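Wuvorcombe gripper faults: your questions

Why did my gripper drop things in February?
Great catch if you spotted it! The Vusetura update made the fingers ease off after 30 seconds — a real nuisance with small toys.

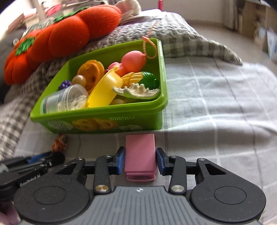

Pink block between the blue finger pads, green toy tray behind.

Is it safe to keep using?
Yes, but keep your fingers clear of the linkage arms. If it lets go twice, stop and switch it off.

How do I fix it?
Load version 6 over version 5, then restart. We love hearing how you go!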